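Vondiven Open Day

The Vondiven Open Day is a public demonstration of robot arms and bench automation held every January in Turkthorpe. It is run by Vondiven, a small workshop that builds and programs arms for handling household and laboratory items. The event lasts one day and admission is free, though places at the benches have to be booked.

History

The first open day was held on 24 January 2018 in the ground floor rooms of the Rutherford Building, where Vondiven had moved the year before. It had been planned as a visit for 20 students from a nearby technical college. Word got out in the town and over 400 people came, many of whom waited outside in the rain. Booking was brought in the next year, with groups going in every half hour.

The workshop closed its doors to visitors for two years and returned with a shorter program. A printed guide has been given out at the entrance ever since.

Program

Visitors start in the front room with a short talk on how an arm is taught a task. They then move on to the benches. Each bench is given over to one job, such as sorting, stacking, pouring or plugging in. A member of staff runs the arm and takes questions between attempts. Failed attempts are left in, and the staff are asked not to reset an arm until the group has had a chance to see what went wrong.

The Gama bench, named after the control software used on it, deals with small everyday objects. It is the busiest stop on the tour, and groups there are limited to ten minutes. Children under eight must stand with an adult behind the yellow line.

The back room has older arms that are no longer in use, along with a parts table where worn fingers, belts and motors can be picked up and handled.

The Gama bench
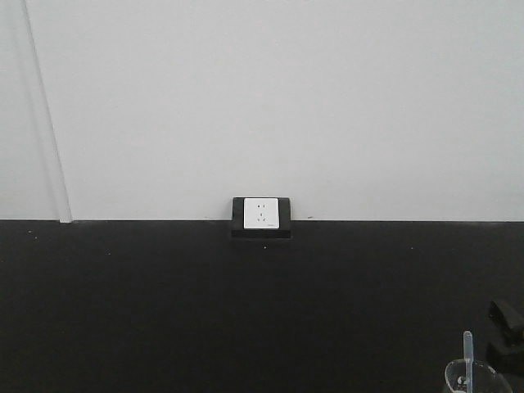
Gaurav Nautiyal
Demonstration lead, Vondiven

The bench has a plain black work surface against a white wall, with a white outlet in a black housing where the two meet. A clear plastic cup with a thin translucent stick standing in it is among the items used, and what appears to be the black gripper sits close beside it. See-through objects are treated as a separate group in the printed guide, as cameras often have trouble finding their edges.

Nautiyal took over the bench from Alvar Solheim, who wrote the first version of the Gama software and now looks after training at the workshop. Solheim still gives the opening talk.

Access

The Rutherford Building is a short walk from Turkthorpe station. The front room and the benches are step-free. The back room is reached by four steps and has a portable ramp, which should be requested when booking. Parking is limited to 80 spaces, shared with the other tenants.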